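Cuaderno de taller, posproducción y medios
Miércoles, mayo

9:40. Reunión corta con Nadine Karaki y Fouad por el spot de Stornton. El cliente quiere la versión de 20 segundos y además una de 10 que no sea un simple recorte. Fouad propone montar la de 10 desde cero, empezando por el plano del producto y dejando la locución en una sola frase. De acuerdo. Me quedo yo con el guion técnico de la corta y él con el montaje.

Estado de las piezas:
20 s: imagen cerrada, color al 80 %, falta la mezcla definitiva.
10 s: sin empezar.
Faldón para patrocinio: rótulos entregados, pendiente de que Stornton confirme la línea legal. Se la he vuelto a pedir a Sawsan.

10:30. Sonoridad. La mezcla provisional de la de 20 salía alta en el tramo final, justo donde entra la música con la locución encima. Medida completa: integrada correcta, pero el pico verdadero se pasa en dos puntos, los dos en la sílaba fuerte del nombre de la marca. He bajado la música 2 dB desde el segundo 14 y he puesto un limitador más suave en la voz. Vuelvo a medir y pasa. A oído prefiero esta, la anterior cansaba a la tercera escucha.

Nota para Nizar: la sesión buena es la que termina en "mezcla_c". Las otras dos se pueden archivar. No borrar todavía.

11:15. Plan de medios. Sawsan trae la propuesta de Trostuteck para la televisión regional de Panetthorpe. Son 11 pases por semana durante tres semanas, la mayoría en la franja de mediodía y dos antes del informativo de la noche. El coste por pase de mediodía queda en 500 y el de noche en 700. Ella ve caro el de noche para el público que buscamos. Yo mantendría al menos uno, porque la llamada a la web funciona mejor cuando la gente tiene el móvil en la mano en el sofá, aunque de esto no tenemos datos propios, solo la impresión de la campaña de Nassar del otoño. Quedamos en pedir a Trostuteck una segunda opción con un solo pase nocturno y el resto repartido entre mediodía y tarde.

Preguntar también:
plazo de entrega del máster (dicen cinco días laborables, confirmar por escrito)
si admiten cambio de copia a mitad de campaña sin recargo
posición en el bloque; primera o última, nunca en medio si se puede elegir

12:20. Vista la copia de 20 en el televisor pequeño de la sala, sin volumen, como la verá mucha gente. Se entiende el producto pero no la oferta. El rótulo del precio entra tarde y está poco tiempo. Lo alargo un segundo y medio y lo subo un poco, que en ese televisor quedaba muy pegado abajo. Kofi dice que el cuerpo de letra también es pequeño. Probado un 15 % más grande, mejor.
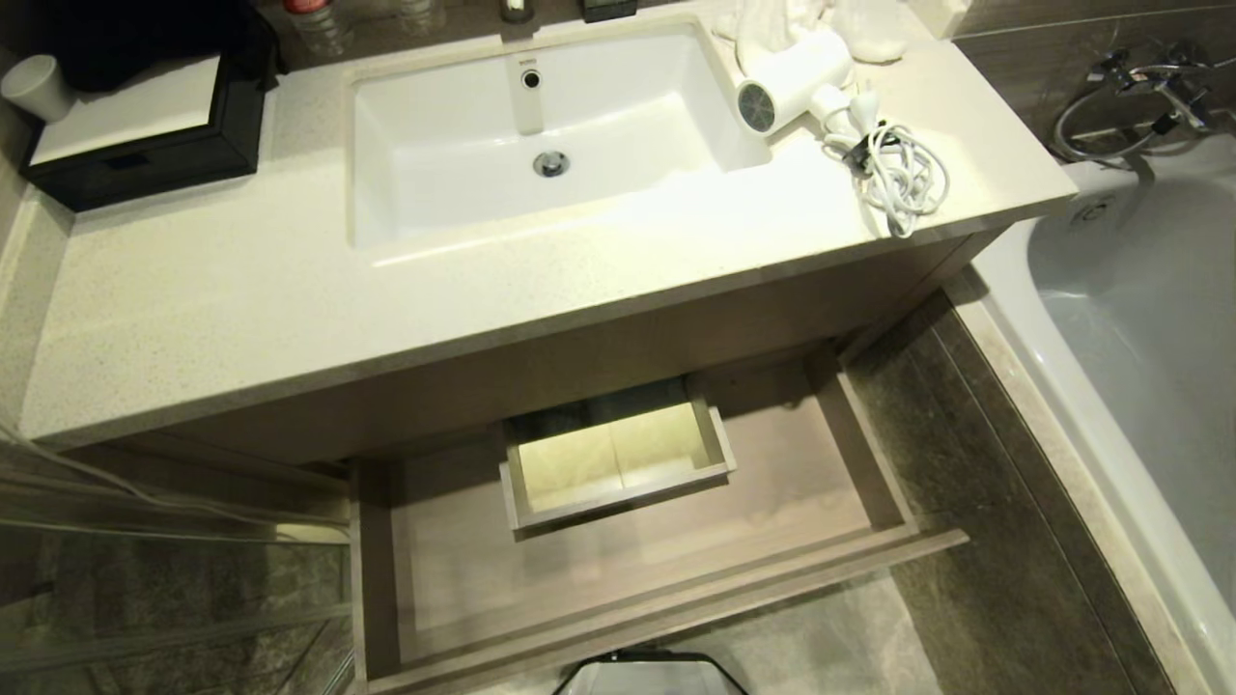
13:00. Guion técnico de la copia de 10 segundos, primera vuelta. Cuatro planos como mucho, con el logotipo en los últimos dos segundos y medio. La locución de Fouad tiene 19 palabras y leída a ritmo normal ocupa casi ocho segundos, demasiado justo. Hay que bajar a 15 o 16. Para la apertura necesito un plano que diga "cuarto de baño por la mañana" de golpe, sin actor y sin explicar nada, y me sirve una encimera clara con el lavabo blanco y el secador blanco apoyado en diagonal a la derecha. Es una composición que deja sitio para el rótulo a la izquierda si bajamos un poco la exposición; blanco sobre beige claro no se va a leer, así que texto oscuro o una banda detrás. Probaré las dos y que elija Nadine. Duración de ese plano, un segundo y diez fotogramas, ni uno más.

15:10. Probadas las dos opciones de rótulo sobre maqueta. La banda tapa demasiado. Con texto gris muy oscuro y sin sombra se lee bien incluso en el monitor viejo. Le mando las dos a Nadine de todas formas, marcando cuál es la mía.

Locución nueva, 16 palabras:
"Stornton. Lo que usas cada mañana, ahora a mejor precio. Entra en la web y compara."
Contadas otra vez: son 16. Leída tres veces con cronómetro: 6,1, 6,4 y 6,2 segundos. Entra. Fouad quiere quitar "ahora". Que lo decida el cliente.

16:00. Llamada con Nassar por el informe de la campaña anterior. Piden el desglose de visitas por franja. Lo que tenemos es la curva de visitas a la web en los diez minutos siguientes a cada pase, con unos 600 registros útiles después de quitar los solapados con la cuña de radio. Nizar lo está pasando a una tabla por hora del día. He avisado de que eso no permite atribuir ventas, solo ver si hay subida tras el pase. Lo han entendido, quieren el archivo igualmente.

17:25. Problema con la exportación de la de 20: el máster sale con dos fotogramas negros al final y Trostuteck los rechaza si la duración no es exacta. El origen era la pista de subtítulos, que se alargaba más allá del vídeo. Recortada y exportada de nuevo. Duración correcta, comprobada fotograma a fotograma en el principio y el final.

Pendiente para mañana:
línea legal de Stornton (Sawsan)
respuesta de Nadine sobre el rótulo
grabar locución de la corta, cabina reservada a las 11
segunda propuesta de Trostuteck
tabla de Nassar, revisar antes de enviar
subir el guion técnico a la carpeta común, que hoy solo está en mi equipo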